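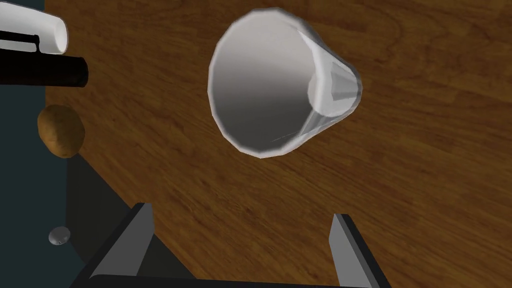

Does a sim run count toward the sign-off total if the scene was reset halfway?
Only the part after the reset counts, and it gets logged as a new run with its own number.

Grultwood manipulation practice group, minutes, 2nd October
Chair: Gillespie Ogilvie. Rennie and Roltano sites on the call. Zistarari sent apologies, comments by email.

1. Last minutes
Agreed. One fix, "gripper force" should read "grip width" in item 3.

2. Run rules, draft 4
Went thru line by line. Changes:
- Start pose written down before every run, both arms. Not after.
- Object on its side at start = allowed, but has to be in the log.
- Anything that ends up on the floor is a fail for that object. No put-backs by editing the scene file.
- Idle arm parked clear of the table. Rennie wants a fixed park pose, Roltano says per-task. Left open.

Cup and bowl tasks stay in the basic set. Ogilvie asked for clearer wording on "upright", current text can be read two ways. Rennie to redraft.
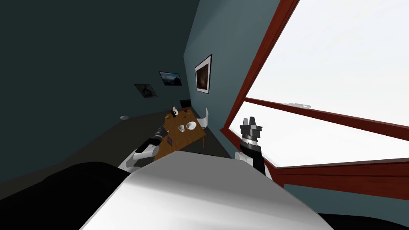
Basic set needs 100 runs per task before anyone quotes a success rate, extended set 2000 across all tasks. Roltano thinks 2000 is too many for a small team. Noted, number stands for now.

3. Failure labels
List is up to 13, too long. Merge "slip" and "drop"? No agreement. Zistarari email says keep seperate. Come back to it.

4. Real hardware
Sim pass does not clear anyone for the real arm. Stop button check still first, each session, signed.

Actions
Rennie: "upright" wording, park pose note
Roltano: short label list
Ogilvie: send draft 5 round before end of October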